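Ekier tabletop arm review: can it put the kitchen things away yet?

Posted 2023-09-15

I have wanted a machine to tidy up after me for as long as I have had a kitchen, so when the chance came to spend a good while with the Ekier arm I said yes before I had even asked how heavy it was (very, and please do get someone to help you lift it). It costs 2162 pounds with the two-finger gripper, and I started using it back in May, which has given me plenty of time to get over the first excitement and form a proper opinion.

Setting up was kinder than I expected. The booklet is clear, the software went on without a fuss, and I had the arm nodding at me by teatime. You teach it a job by guiding it through the movements by hand and saving each stop along the way, and it really is rather lovely the first time it does the whole thing back to you on its own!

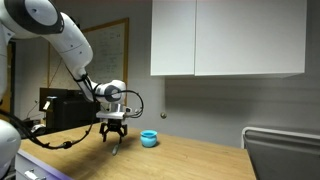
Small things are where my patience was tested. I kept a notebook, as I do for every review, and over the summer I asked it to pick up one little item and drop it in a pot 371 times. It managed 69 per cent of them without help from me. Thin handles are the trouble – if one lies flat on the table the fingers tend to skate over it, and if it does get hold near one end, the thing swings about and catches the rim on the way in. Slowing the last bit of the movement right down helped a great deal, and so did softer finger pads, which I bought from Pillgate and would happily buy again.

I also borrowed the cheaper Aritz arm to compare. It is quieter and takes up less of the table, but it wandered off its mark after an hour or so and I was forever putting it right. The Ekier stayed where I had taught it to be. My one real grumble is the cable, which is long and gets everywhere, so do buy some clips.

Would I have it for chores? For the same small job over and over, on a bench in a workshop, yes, and gladly. At home my things are never in the same place twice, and I can clear a draining board in the time it takes to put away 2 teaspoons. Cárdenas sell it with a year's cover and were very patient with me on the telephone, so that is where I would order from.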